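Tilar Help Forum › Home Internet › Speed and Wi-Fi

Paying for 300, getting 5 in the back bedroom. Is it my router?

Posted by plustodex_fan in February · 1,302 views

Hi everyone! I moved my office into the back bedroom this winter and I love it, except the Wi-Fi falls apart in there. We have the 300 Mbps plan from Filus. With a cable straight into the router I get 301, so full marks to them for that. At my desk I get 5 on a good morning, and video calls freeze up by lunch. The router is a Plustodex, and it sits in the front hall closet, where the line comes in. I've restarted it more times than I can say and switched channels twice. Do I need a new router, a mesh kit, or one of those plug-in extenders? I'm happy to crawl around with cables if that's the better way to go!
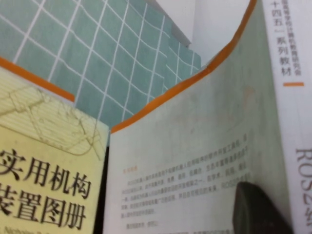 sfeir_nights
Get it out of the closet first! Ours was behind a water heater for years and I'd almost given up on it. We moved it onto a shelf in the hall and the bedrooms came back to life. Costs you nothing but a longer cable. Then see if your laptop is stuck on the 2.4 band, mine loves to do that.

oldcoax
Your wired test is great news — the line and the plan are fine, so don't let anyone sell you a faster one. I'd skip the plug-in extender. The cheap ones talk to the router and your laptop on the same radio, and you lose a big chunk of speed right there. 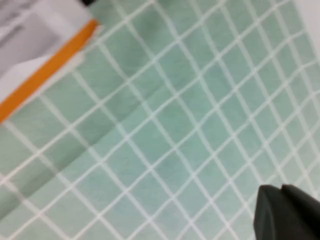
2 min read

Since you don't mind crawling around, run one Ethernet cable to the office and put a small access point on the end of it. I did this with a Sfeir unit and it's the best thing I've ever done to my house! Give it the same network name and password as the router but a different channel. If you can't get a cable through, look for old TV coax in the wall. A pair of MoCA adapters will turn it into a very decent network line, but check with Filus first if your internet already comes in over coax.

tilar_guest
same problem here, following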